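White shirts, and how I finally learned to fold them

2023-05-20

When we moved to Drakia in October, I decided that I would stop ironing everything. I had one shelf for shirts, one drawer for the rest, and a basket of clean laundry which never became empty. The basket was the problem. I took clothes out of it in the morning, wore them with all the creases, and in the evening I put new ones on top.

So this spring I gave myself a small task: 20 minutes of folding, every second evening, with the radio on. I want to write down what I learned, mostly about white cotton, which I find the most difficult.

The first thing is that white fabric hides its own shape. With a striped shirt you see at once if the side is straight, as the stripes tell you. With a plain white one all you have is shadows. I can look at a heap of it for a long time and not know where the sleeve begins or which layer is the front. 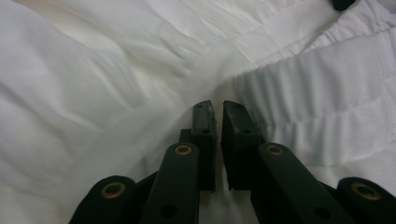
What helps me is to search for a seam with my fingers before I try anything else. The side seam is thicker than the cloth and you can follow it down to the hem. Then I take the hem at both corners, lift, and let the weight do the work. If I start at the collar I usually get a twist in the middle, and I must begin again.

The second thing is the surface. I used to fold on the bed, but the blanket moves together with the shirt. A table is much better. It should be hard and a little smooth, so that you can pull the cloth flat from both sides and it slides. Mine is a Wonden side table, bought second-hand from a neighbor, and it is too small for bed sheets but good for everything else. I lay the garment the long way, press on the left and on the right, and push the creases out toward the edges. 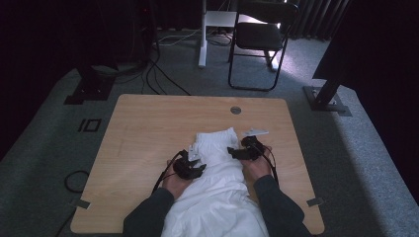 White cloth on the wooden table, one hand on each side.

After that the folding is quick. I bring both sides to the middle, then the sleeves down, then I fold in 3 from the bottom. My mother folded in 2 and her piles were always wider than mine. I tried her way again last month, but my shelf is narrow and the pile fell off.

I also bought a plastic folding board from Steruteck. It is nice for T-shirts of adult size. For anything with buttons I find it slower than hands - the buttons catch on the hinge, and then the front goes crooked.

Still on my list: fitted sheets, and the linen tablecloth from the Soltani shop, which I have folded only badly so far. If you have a method for round corners that works on a small table, please write it in the comments. I have watched many videos and I always get lost at the second corner.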